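工房ノート > 分解と組み立て > デスクトップ機
1月 記:Baldur Bech
コメント 2件 シェア 50

午前のうちに台の上を片づけて、タワー機の中身に取りかかる。側板を外して横に寝かせると、やっぱり気分が上がる! ケースの中を上から見渡せるこの向きがいちばん好きだ。

マザーボードはDellの緑の基板。ソケットの上下にメモリスロットの列が分かれて並んでいて、配置がとにかくきれい。Lucimara Coutinhoさんに見せたら「街の地図みたい」と言っていた。わかる。拡張スロットは黒いのが何本かと、青いPCI Expressが1本。色が違うだけで手が迷わないのはありがたい。

CPUはまだ載せていない。ソケットのレバーは銀色の細いやつで、Bakentの練習機より固いと聞いているので、載せるときはゆっくり。グリスはBlöndalの小さいチューブが引き出しの2段目にある。使った人は蓋を閉めておいてください(前回、口が固まっていた)。

ネジはJarnorikの仕切り箱へ。約1000本入りの徳用を開けたばかりなので、当分困らないはず。インチとミリを混ぜないこと。混ざったのを先週えり分けて、昼休みが丸ごと消えた。

順番の覚え書き。ドライブ、拡張カード、最後に配線の見直し。カードを先に挿すとケーブルを通すときに手の甲が当たるので、この順が楽だった。

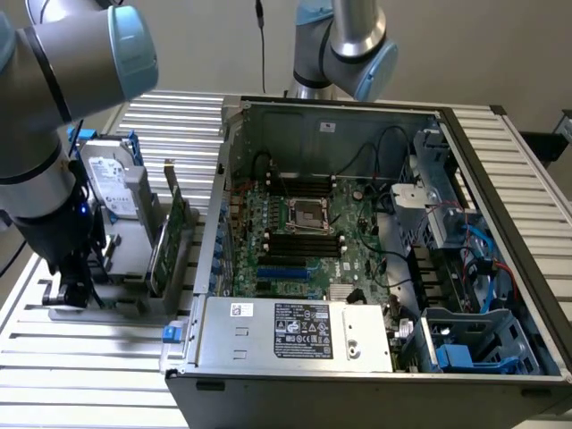

Seagateのハードディスクは灰色のキャリアに入れて、ケースの脇に立てておく。青いリリースタブが上の角に来る向きだと、つまみやすくてとてもいい。緑の拡張カードも隣のホルダーに立てる。端子の金色の面をケース側に向けておけば、持ち替えが一回減る。小さなことだけれど、これだけで作業がぐっと気持ちよくなる!

次はチップセットの小さなヒートシンクまわりの埃を見る。フィンの間は細い刷毛で。Fliltvilleから届く予定のメモリは、着いたら棚の上段に置いてもらえると助かります。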